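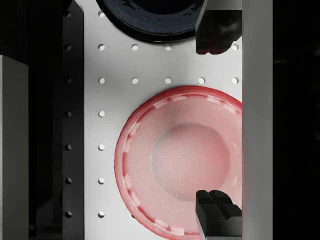 Nokeleo lowers the cost of card payments for small cafés and market traders

New tariff without monthly rent starts in May
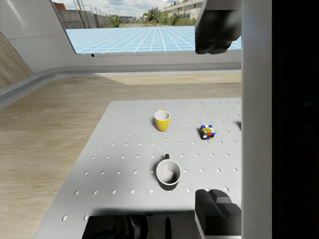 WULTARBERG, May – Payment company Nokeleo today presents Skolis, a new tariff for merchants who take only a small number of card payments. The tariff has no monthly rent for the terminal and no minimum turnover. The merchant pays one fixed percentage on each sale, and this percentage is the same for debit cards and credit cards.

Until now, many small merchants in the region were paying for a contract made for bigger shops. Nokeleo looked at the accounts of 145 of its own customers and saw that the fixed costs were often higher than the costs of the payments themselves. This was mostly the case for businesses which are closed in the winter months.

"A café with 5 tables does not have the same needs as a supermarket, but it received the same bill from us," says Teun Baert, managing director of Nokeleo. "We have heard this complaint for several years and it was a correct complaint."

With Skolis, the money of the sales made before 16:00 is sent to the bank account of the merchant on the next working day. Merchants receive one statement per month, on which all the costs are shown in one column. The contract can be stopped at the end of every month, without a fee.

The tariff was tested during the winter by 16 merchants. One of them is the bakery Peeters, which has a shop in Wultarberg and a stall on the Thursday market. "At the stall I was accepting only cash, for the reason that a second terminal was too expensive," says owner Lotte Van den Broek. "Now I take the same terminal with me in the van. The statement I can read myself, without calling to my accountant."

Existing customers of Nokeleo can change to Skolis from May and keep their present terminal. They do not need to send their identity documents again, unless the owner or the legal form of the business has changed. New customers can make their request on the website or at the office in Wultarberg. The company expects to welcome about 100 merchants on the new tariff before the end of the summer.

Refunds and disputed payments are handled under the same conditions as in the other Nokeleo contracts. The full price list is available on request.

Note for editors

Nokeleo provides payment terminals and card processing to independent shops, cafés and market traders. For questions or an interview with Teun Baert, please contact the press desk of Nokeleo in Wultarberg during office hours.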